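July, 4:10 pm

Wash shrinkage, second round. The Vundaneck samples came out of the dryer at noon and sat flat for two hours before I measured. Marks were sewn in this time with red thread, after the ink ones faded in the first round.

The woven pieces barely moved. The knit lost more than I like in the length and grew slightly in the width, same as before. Rizwan Sandhu thinks the yarn is relaxing and that it will stop after the fifth wash. He may be right. We have done 5 cycles on the old lot and 2 on this one, so I can't say yet. Keep the warm setting for the rest — no switching partway through like we did with the Ollureo cloth.

Pile fabrics are still to do. I want them cut along the rib, with the marks on the back where the fuzz won't hide them. Steam only, no pressing. Wimico's sheet says to brush before measuring, but it doesn't say which way, so I'll brush with the pile and write that down.
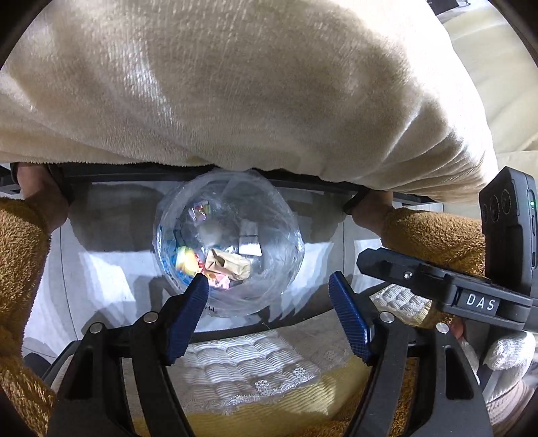 Beige plush, fine vertical rib. Folds toward the lower right.

Scale drifted again this morning. Zeroed it twice, then used the small one from the back shelf for all the dry weights. The first-round numbers came off the big scale and should be read with that in mind.

To do: ask Quách whether the next roll is from the same dye lot. Order red thread. Re-cut the knit piece with the skewed corner. Third wash goes in at 8 am, Rizwan has the dryer after that.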